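Manole Plates: data card and notes

README, revision of 15 Nov 2024
Maintained by Floarea Neagu and Lakmal Wickramasinghe

What is it for

Manole Plates is a small set of recordings about one kitchen chore: putting plates into a dish rack. We collected it because people ask us all the time if a machine can do the dishes yet. Our answer is still "a part of it, on a good day". The set has 200 episodes, all of them driven by a person, and all on the same type of table.

The start position has the rack empty and the plates lying flat around it. The plates do not match, and we wanted this, as in most kitchens they also do not match.

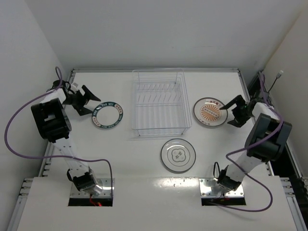 Vol. 3, No. 200

Task

Take a plate from the table, turn it upright, bring it over the rack and lower it into a slot. The operator may use the left arm or the right arm. Lifting the edge is the slow part — a flat plate gives very little for two fingers to hold. Turning is easier. After this comes the slot, and here one must be patient.

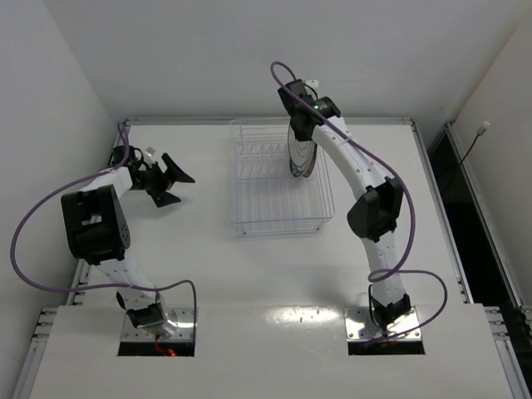

Known difficulties

The wire of the rack is clear and thin, and against a white table it is easy to lose. Our first detector, Endo, often placed the rack too far to the back. We have kept these errors in the file notes and did not correct them by hand.

Plate rims are printed differently, so please do not use rim color as the only sign of a plate. Reflections on the front panel can also confuse a depth model.

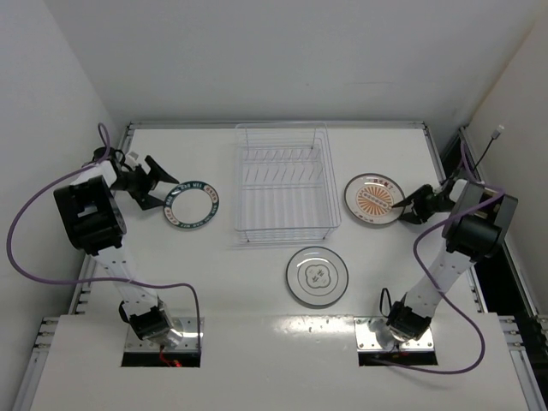

Sólveig Ingvarsson wrote to us that she would not call this a chore at all until the plates come out of a sink, with water and old food on them. We agree with a good part of it. The set says nothing about washing or drying, and a policy trained on it should not be presented as a dishwasher.

What works and what does not

The policy we trained in October, named Cirkus, learned the reach quite well. It is weaker at the last few centimeters, where it sometimes waits above the wires and does not decide. A person finishes the same job without looking. More episodes may help, but we can not promise this.

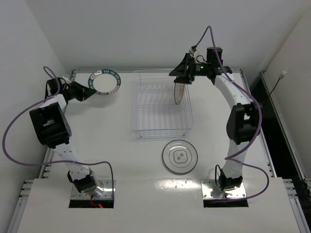
Fig. 4. A plate held upright over the rack, right arm.

Files and use

Each episode has its own folder with video, joint positions and a short text note. Folders marked "retry" contain more than one attempt at the same plate. Please leave them in if you report a success rate, and write down which ones you used.

Free for research and teaching. For questions about the labels write to Anca Vlad, for the loading script to Laurențiu Barbu.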